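Grilemthorpe Community Help > Kitchen & Household

Lid stuck fast on orange plastic jar -- how do I get it off without wrecking it?

Posted by Lleucu Hopkin, 14 April 2021

Hi all, quick one hopefully. Have a screw-top plastic jar, bright orange, lid same colour as the rest. Got it with a box of pantry stuff from the Dostier clearance and it's been at the back of the cupboard since December. Now the lid won't budge. At all. Tried bare hands, tried a tea towel, tried getting my neighbour to have a go.

Don't want to crack it. Have a set of them on the shelf and this is the odd one out if I lose it. Also there's a barcode sticker on the front that I'd like gone, it's gone all wrinkly and looks awful next to the others. 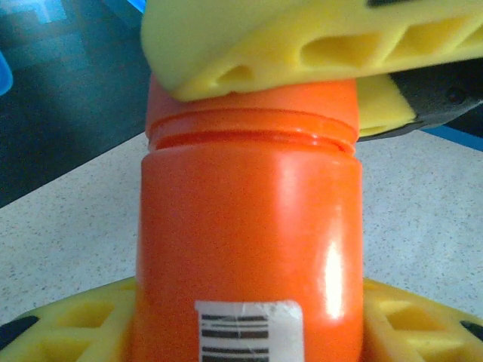
The jar, lid on. Sticker is down the bottom.

Things I've wondered about: hot water (will it warp??), a knife round the edge of the lid, WD-type spray but it's for food so probaly not. Plastic is fairly smooth and glossy so there's nothing much to grab onto below the lid. Don't know what kind of plastic. No idea what's in it either, I think rice flour. Need it for the weekend. Thanks in advance

2 replies

Ynyr Parry

Don't use the knife. Did that on a jar of mine, slipped, chewed up the rim and it never sealed again. Plus nearly did my thumb.

What works for me -- rubber glove on each hand, the thick washing up kind. Dry hands, dry jar. If there's any grease on it, wipe it down with a bit of dish soap first and dry it properly. Most of the grip is lost right there.

Then warm water, from the tap, not the kettle. Tip the jar so the tap runs over the lid and the ridgy bit under it, keep it going for a minute or so, turn the jar as you go. You want the lid warm and the body cool. Dry it, gloves on, twist. If no go, do it again, mine took three goes once. Wouldn't put boiling water anywhere near it if you don't know the plastic.

Don't squeeze the body too hard while you're twisting. Soft jars go a bit oval and then the threads bind worse. Hold it low down with one hand flat, or stand it on a damp cloth on the bench and lean on it a little, turn the lid with your palm on top.

Once it's open have a look at the threads. Flour or sugar gets in there and sets like glue. Old toothbrush, warm soapy water, both halves, let it dry overnight before you fill it. And chuck whatever's in it if you're not sure what it is!

Sticker: peel what you can dry, start at the corner that's already worn. Then cooking oil on a paper towel, leave it 10 min, rub with your finger. Wash after. Don't use a scourer, it'll take the gloss off and you'll see the patch forever.

Rowbotham75

strap wrench. hardware store, couple of bucks. rubber one not the metal chain one. done

also eucalyptus oil for the sticker but try it on the underside first, it can make some plastics go cloudy

Lleucu Hopkin

Thanks both. Gloves and the warm tap did it, second go. Was icing sugar, not rice flour, rock hard all round the threads. Sticker is half off, have got oil on the rest now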